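Robot Learning Lab, Handout 7: Grasping by Trial and Error
Notes by Kirsty Whitelaw. Corrections go to Jalen Lindgren, who enjoys them more than I do.

12 shares | 3 comments

Last time we covered grasp planning with a model: you know the object's shape, you know where it is, you compute where the fingers go, and you publish. This week we drop the first two assumptions and see what's left.

1. The problem

There is a bin. There are things in it. The robot should close its gripper on one of them and lift. We give it no shape models, no names for the objects, and no advice. It gets a picture from a fixed camera and has to choose a position and a wrist angle for the gripper. A second later it finds out whether it was right.

Write the picture as x, the chosen grasp as a, and the outcome as r, where r is 1 if something came up and 0 if it didn't. We want a function Q(x, a) that predicts the chance that r is 1. If we had it, picking a grasp would be easy: try a lot of candidate values of a on paper, keep the best one, and move the arm once. The whole course could then end early.

We don't have it, so we fit it from attempts the robot makes itself. This is called self-supervised learning. The name suggests that you can go home while it runs. You can try.

2. Where the labels come from

Each attempt has the same shape. The arm moves clear, the camera takes a picture, and the arm comes down at the chosen spot. The fingers close and the arm lifts. Then we need r, and there are two cheap ways to get it.

Finger width. If the fingers close all the way, they are holding nothing. If they stop early, they are holding something. This fails for thin objects, which let the fingers close almost completely and get marked as a miss while dangling in plain sight.

Picture difference. Take a picture of the bin before the grasp and another after the lift, with the arm out of view both times. If something is missing, call it a success. This fails when the gripper shoves an object under another one, or when the light changes. Somebody opening the blinds has been recorded as a successful grasp.

We use both and keep only the attempts where they agree. The disagreements go in a separate folder for Otis Boateng to label by hand. He has asked me to mention that the folder is not small.

3. The setup

The bin is clamped down. In the first version it wasn't, and the policy found out that pushing against a wall moved the whole bin, which changed the picture, which counted as a success under the second rule above. It got very good at this. Clamp your bins.

Objects are soft or bendy toys where possible. They survive being squeezed badly many times, and they give the gripper odd shapes to deal with. A round thing can be taken from any side. A figure with thin limbs has many bad grasps and a few good ones, and the good ones move every time it lands differently.

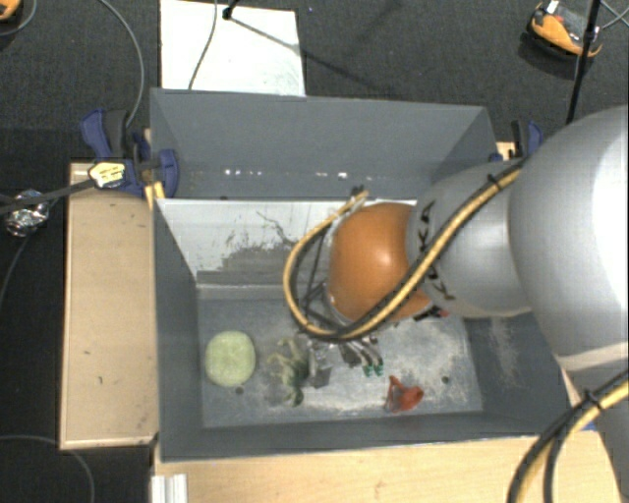
4. Fitting Q

The first batch of data is 200 attempts at random positions inside the bin. Most are misses, as they should be. A random grasp in a nearly empty bin is a very reliable way of picking up air. Still, the misses are useful, and a model trained only on successes will tell you with great confidence that everything is a success.

After that we alternate:

a) Fit Q on everything collected so far.
b) Collect a new batch, choosing the grasp with the highest Q most of the time and a random one otherwise.
c) Add the batch to the pile and go back to (a).

Each batch after the first has 48 attempts. The random share in (b) matters more than it looks. With no random grasps at all, our model settled on a favorite corner and stayed there like a cat on a radiator. It never collected the data that would have changed its mind.

For the loss we use plain cross-entropy between Q(x, a) and r. Mei Yazzie tried two fancier losses and wrote them up carefully. Both came out level with the plain one, and her write-up is in the course folder for anyone who plans to try a third.

5. What to measure

Report success rate on objects the model has never met, and report it separately from success on the training objects. These two numbers are different quantities, however nicely they average.

Also report how many objects were in the bin. Success in a full bin says little about success in a sparse one. When the bin is full, a careless grasp can still land on something. As it empties, the same carelessness gets you the floor. So a policy that clears the bin down to the last object should be judged on that last object too, and most plots stop just before it.

Common mistakes from last year's reports:

– Splitting the data by attempt. Two attempts in a row show nearly the same bin, so one ends up in training and its twin in the test set. Split by session.
– Restarting a run after a bad start and leaving out the bad start.
– Moving the camera a little and carrying on. The model notices. You will not.
– Calling an object "hard" after the fact. Decide before the run which objects are hard, and write it down.

6. What the method does not do

Q scores one grasp at a time. It has no notion that nudging an object away from the wall now would make the next grasp easier. When something is wedged along an edge, our policy will try the same hopeless pinch again and again, each time with a slightly lower opinion of it after refitting. To get deliberate nudging you need to give credit across several steps, and that means reinforcement learning proper. Alaric Iwasaki takes over for that part in October. Please be kind to him about the notation.

7. Exercises for the lab session

Work in pairs. Bring the log from your own run, including the embarrassing parts.

First, plot success rate against batch number for your run, then plot it again with the random grasps taken out. Explain the gap in two sentences.

Next, find an attempt where the finger-width rule and the picture rule disagree. Decide who was right and say what you looked at to decide.

Last, suggest a third cheap way to get r. It may not involve Otis.

3 comments | Share this page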